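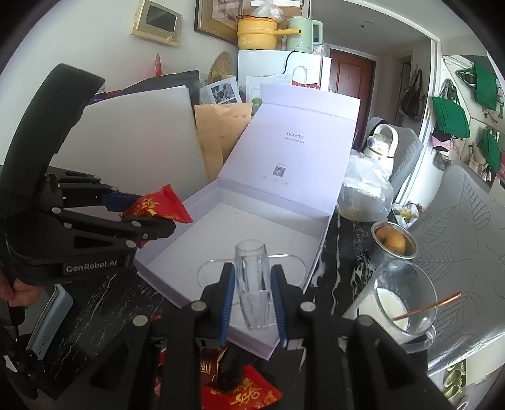

One reader wrote in to ask if the gift wrap drop-off at Gallgate is still happening, and why the last issue said bows were fine when the sign at the door says no bows. Same reader would also like to know who decided on a 9 am start, on a weekday.

Ok, so. Drop-off still on. The sign is right, we were wrong, no bows. Ribbon neither, it wraps around the rollers at the Kevar sorting plant and they have to stop the whole line. Plain paper yes. Foil paper no. Scrunch it, if it springs back open keep it out. Start time moved to 10, blame the newsletter.

Boxes are the big one this spring. 1,117 came in through Gallgate and Limach together since the last count, and 368 of those went straight back out to people who wanted them for presents, school projects, moving, whatever. Best result so far. Target for the year is 3,000, so keep them comming. 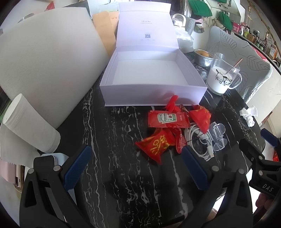
Rigid ones with a lid get reused first, so please don't flatten those. Everything else, flatten. Take out tissue, foam, plastic trays and leftover tape before you get in line, it was 21 bags of the stuff last time and we pay for every bag.

Limach hours are the same as before. Benmoussa Street is closed to cars on the Gallgate side untill September, come in by the back gate and don't park across the bakery's loading bay.

Still short of hand carts. If you have one sitting in a garage, bring it along, name on the handle please. Next collection list goes up by the door on Friday.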